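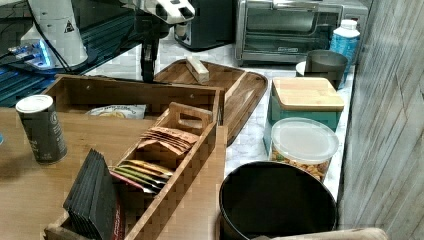 ## Collection sync, December 10, 2018

Present: Greer Halliday (chair), Dinesh Thampi, Fabian Holzer, Svatopluk Mikuš (notes). Apologies: Alistair Mowat, at Dunbar.

## 1. Where we are

- Snack counter task at 229 accepted demos. Target stays 1,000.
- Dinesh: pace fine on short moves, slow on anything in the wooden organizer. Walls of the inner caddy get in the way, operators back off and retry.
- Retries - keep or cut? Fabian wants them kept, model needs to see a recovery. Greer ok with that so long as they are tagged. Agreed.

## 2. Counter layout

- Small wood block on the dark tray is the warm-up object. Stays for now.
- Packets: Fabian says the upright brown ones are easiest, the leaning row of colored ones much harder. Wants more of the leaning kind. No objection.
- Black pouches in the front compartment slip when pinched at the top. Dinesh to try a lower grasp, report back.
- Clear tub of nuts - lid stays on, no pouring until Clerkley sign off on food.
- Toaster and toaster oven are background only. Do not move them mid-batch. Between batches is fine, write it in the log.
- Long talk about the tray angle. Diagonal vs square to the counter. Greer: do both, switch every 60 demos. Agreed.

## 3. Labels

- Remiro export still drops the last instruction when a demo has more than one. Svatopluk has a patch, not tested.
- Wording too samey. "Pick up the packet" over and over. Operators to write thier own phrasing, one sentence, plain words.
- "Bin" and "box" being mixed up. From now on bin = the round black one, box = the teal one with bamboo lid. Organizer is organizer.

## 4. Operators

- 2 new people start at Dorkstead in the new year. Dinesh to train, first day practise only, nothing saved.
- Shift length not settled. Wait for Alistair.

## Actions

- Dinesh - lower grasp on pouches, training notes
- Svatopluk - test export patch, re-run the broken files
- Fabian - retry tag added to the recording screen
- Greer - chase Clerkley re food, ask Alistair about shifts

AOB: disk on the collection machine nearly full again. Fabian will clear rejected demos once Greer has looked thru them.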